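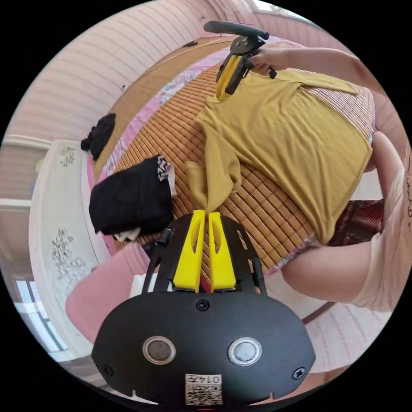

Sleeves first, then the body, then the hem, according to Sumathi Rao, and if the sleeves are twisted there is no point going on to the rest.

That was the first advice I got at the Hornier open day in Grilholm, before I had signed in. Hornier is a long-stay residence on the north side of town with 152 rooms. Once a year it opens one floor to the public for a Saturday. I went for the clothes care sessions, which were on the program for the second time. Entry was free. The folding session cost 7 dollars and included a cup of tea.

I arrived a little before ten and parked on the street. The lot was already full. Signs from the front door led past the mailboxes and up one flight of stairs. The elevator was working but slow, and most people gave up on it.

The sessions were held in the bedrooms and not in the lounge, which I thought was a sensible choice. Few people at home have a big table to fold on. They have a bed. In the room I visited the bed was covered with a woven bamboo sleeping mat, and the clothes were sorted and folded on top of that. I have always folded on a comforter, where everything sinks and the edges go crooked. A mat gives you a firm surface, and its rows are handy for lining up a hem. Ours at home is rolled up in the hall closet from fall to June. I may leave it out this year.

The shirt that got the most attention was a mustard-yellow one with long sleeves. Long sleeves are the main difficulty with this kind of folding. The method taught at Hornier goes like this. Lay the shirt face down and pull the shoulders square. Untwist each sleeve from the cuff end, all the way up to the shoulder seam. Fold one side in by a third and turn the sleeve back down along the fold so that it lies straight. Repeat on the other side. Bring the hem up to the middle, then up again to just under the collar.

I had been crossing the sleeves over each other at the back, which makes a lump in the center. Turning them down takes a few seconds more and the stack stays level.

Knits are handled differently. They are folded into a plain rectangle with fewer turns and go at the bottom of the pile. A heavy knit on top pushes everything under it out of shape.
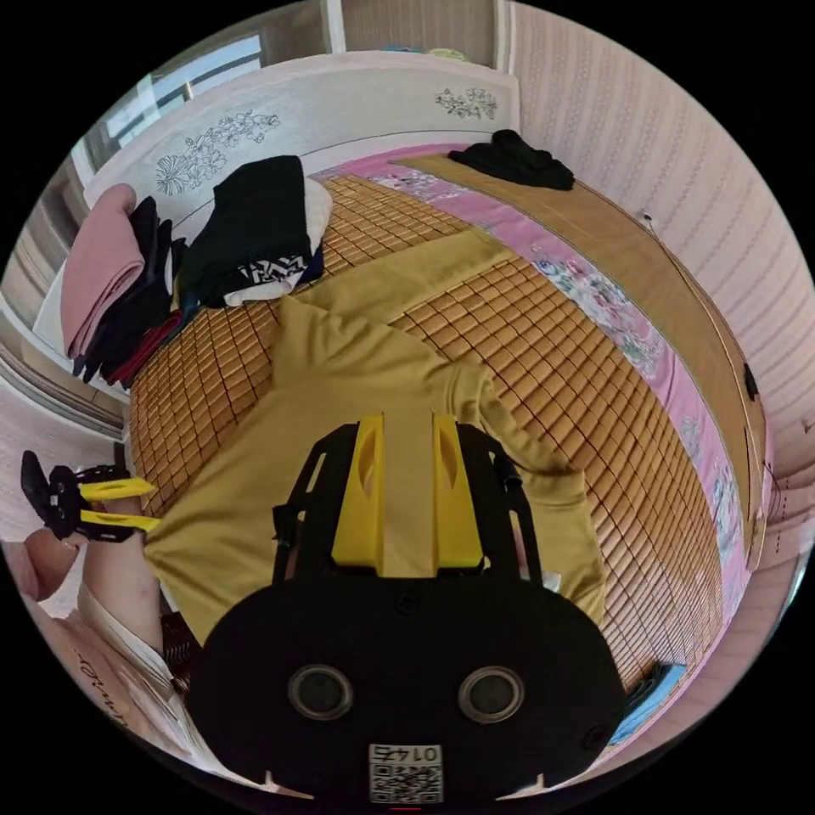 Shirts with ribbed cuffs need a bit of extra care. The rib pulls in and the sleeve beside it puckers, so you flatten the fabric just above the cuff with your palm and leave the rib alone. If you stretch the cuff to match the sleeve it only springs back and takes the fold with it.

There was some disagreement about piles. One woman near me wanted to know if everything should be folded as it comes out of the basket, or sorted by type first. The answer was to sort first if there is room on the bed, and to keep the unfolded heap up by the headboard so the lower half stays clear. She was not convinced. I tried both ways at home on Monday and sorting first was quicker for me, though I only had one load.

After the folding I went down to see the laundry room. It is in the basement and has been refitted with washers bought through Ochoa, a local dealer. Shih-chieh Hung gave the tour and knew the room well. The machines run 200 loads in a busy week. The drying racks are on pulleys and came out of the old building. He said the pulleys had cost more to repair than new racks would have, and he would do it again.

There was also a table from Itell, which sells closet inserts and drawer dividers. The dividers were decent but shallow. I bought one set for socks and passed on the rest. The residence is trying to raise 3000 dollars for a covered drying yard, and there was a jar for that by the stairs.

A few practical notes for next year. Get there before ten if you are driving. Wear shoes that slip off, as the bedrooms are shoes-off and there is nowhere to sit in the corridor. Bring a shirt of your own if it gives you trouble, and ask early in the session. The tea is served in the lounge from eleven, and the lemon cake was gone by twenty past.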